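Food Packaging and Labelling, handout for lecture 3
Aug 1, 2020
Notes: Wycliffe Ndung'u

**Reading before the session:** chapter on barrier properties in the course reader; the Cirnotville storage study (sections 1 and 2 only).

Small single-portion packets have a high ratio of surface area to contents. Most of what follows depends on that ratio. Product names used in the worked problems (Vivine, Swai, Finirov) are those used in the study.

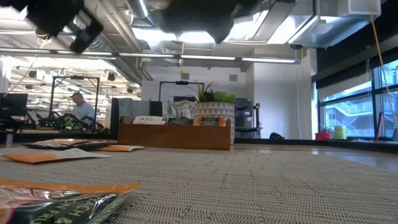
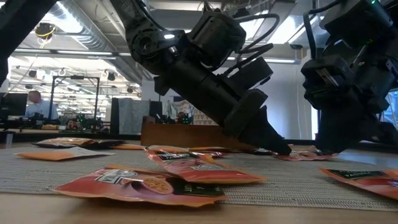 *Fig. 3.1. Flat packets on a mat: tea (first picture) and snacks (second picture).*

## 3.1 What the packet has to do

A packet for a dry food must limit the passage of water vapour, oxygen, light and odour. The four are not equally important for every product. Tea loses aroma and takes up smells from its surroundings, so odour and moisture come first. Fried snacks contain fat, and oxygen and light usually set the limit. Plain biscuits fail on texture well before they become unpleasant to taste.

State the mode of failure before choosing a material. Marks are lost every year for answers that begin with the film.

## 3.2 Transmission through the film

Under steady conditions the mass of water vapour gained by a sealed packet is

 m = P × A × t × Δp / x

where

- P is the permeability of the film to water vapour
- A is the exposed area, both faces
- t is time
- Δp is the difference in vapour pressure across the film
- x is the film thickness

The equation assumes that Δp is constant. It is not: as the contents take up moisture the internal vapour pressure rises and the rate of gain falls. For short storage times the error is small and the estimate of shelf life errs on the safe side. For long storage times, use the sorption isotherm of the product (lecture 5).

Keep units consistent. Tables in the reader give transmission rate per day for a film of stated thickness, so P/x has already been combined with a test value of Δp. Do not divide by thickness again.

## 3.3 Common structures

| Structure | Moisture barrier | Oxygen barrier | Usual weakness |
|---|---|---|---|
| Paper, uncoated | Poor | Poor | Takes up water |
| Polyethylene | Good | Poor | Passes odour |
| Oriented polypropylene | Good | Poor | Narrow sealing range |
| Metallised film | Very good | Good | Cracks when folded |
| Foil laminate | Excellent | Excellent | Pinholes at creases |

The ratings are for flat, undamaged film. Creasing lowers the last two rows more than the others.

## 3.4 Seals

A sound film with a poor seal is a poor packet. The variables at the sealing jaws are temperature, pressure and dwell time. Raising the temperature allows a shorter dwell, up to the point at which the film shrinks or sticks to the jaw.

Faults to recognise:

- **Channel leak.** A fine open path across the seal, often at a fold or where layers change in number.
- **Contaminated seal.** Dust or crumbs caught between the faces. Common with leaf tea and with seasoned snacks.
- **Burnt seal.** Strong in appearance, brittle at the inner edge.

In the Cirnotville study 2,000 packets were stored and 522 opened for moisture testing. Of those opened, 121 exceeded the limit set for the product. The authors attribute most of these to channel leaks. Note that the opened packets were taken from the outside of each carton, and consider what this does to the estimate for the whole batch.

## 3.5 Problems

1. Using the form of the equation in 3.2, show the effect on moisture gain per gram of halving both sides of a flat packet while keeping the fill weight per unit area the same. Ignore the seals.
2. Vivine is a leaf tea, Swai a fried snack and Finirov a plain biscuit. Choose a structure from the table for each and name the mode of failure you are guarding against.
3. Calculate the proportion of opened packets over the limit in the Cirnotville study. Give one reason for not applying it to the unopened packets.

Problem 1 can be done in a few lines. Bring written answers to the November class; problem 2 will be discussed there and will not be collected.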